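Notes | Bench log | Parts shelf | Contact

September, washroom log, Plerkham building, ground floor

Started at 9:40 with the water off at the stop valve to check that it still closes fully. It does, a quarter turn past where the handle gets stiff. Turned it back on and let the tank fill. The fill takes 103 seconds from empty, measured twice. Last month's entry says 41, but I think that was a half flush and someone forgot to write it down. Please note full or half next to the time from now on.

Limescale. This is the part I wanted to get written up. The water on this side of the building is hard, and the line comes back at the same height every few weeks. Used the Tustar descaler this round, the gel, not the powder. Left it 36 minutes under the rim. The powder needs less time but it settles at the bottom and does nothing for the holes under the rim, and those are where the flow gets weak. With the gel the front holes ran freely on the next flush. The two on the left near the back are still slow and will need the bent pick.

The Szabo brush is finished. Bristles are splayed and the collar has a crack along the seam that holds water. Moved it to the scrap box. There is one spare on the lower shelf, and I have put two more on the order list. The handle on the new type is longer – better for reaching the back, worse for storing, as it won't stand up in the old holder.

Seat hinges: tightened both. The left one had worked loose again. The rubber washer is flat and I had none in the right size, so it went back as it was.

Floor around the base: wiped with plain water only. The Zastivgate cleaner leaves a film on the tile and people have slipped on it, so it stays in the cupboard until we find the right dilution. The label says 5 caps to a bucket, and that is too strong for this floor.

Order of work that seems to hold up: gel first, then seat and hinges while it sits, then bowl, then outside of the bowl from the top down, floor last. I had been doing the outside before the bowl and then wiping the front rim twice.

Bowl work, with the water at its normal level and a slight yellow tint toward the middle of it: 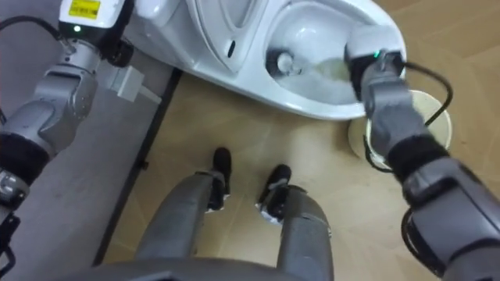
Added in the margin by the afternoon shift: the tint may be in the supply and have nothing to do with the bowl, so fill a clear jar from the tank before the next descale and leave it on the sill overnight. If the jar is tinted too, more gel won't help – look at the filter on the branch line instead. Also, the bent pick is in the drawer with the tap keys.

Will do the jar. Found the pick.

Still open: left rear rim holes, hinge washer, holder for the long brush, dilution for the floor cleaner.

This site uses cookies to remember your display settings. Accept | Settings

Contact the workshop | Back to top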